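The Little Kitchen

We found our play kitchen secondhand, and by now I would guess it has served 1,000 pretend breakfasts, most of them eggs. Come on in and have a look around! 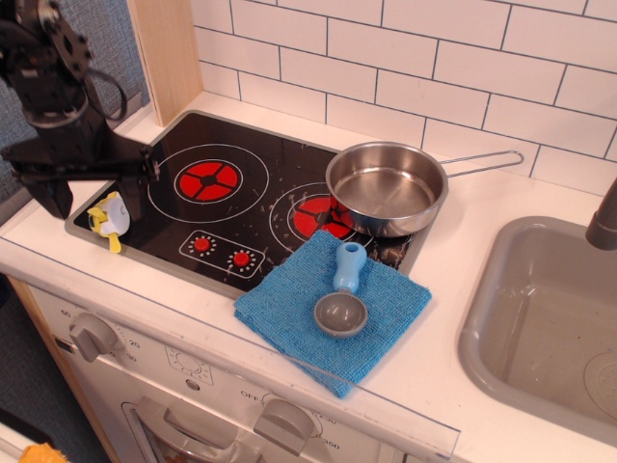 My niece likes everything out at once, so I've given up on keeping the counters bare (and I do love those painted-on red burners, scratches and all). The blue cloth came out of my own cleaning drawer and never went back. More corners to come in December, once the shelves are up.

Sena Baidoo, November 22, 2020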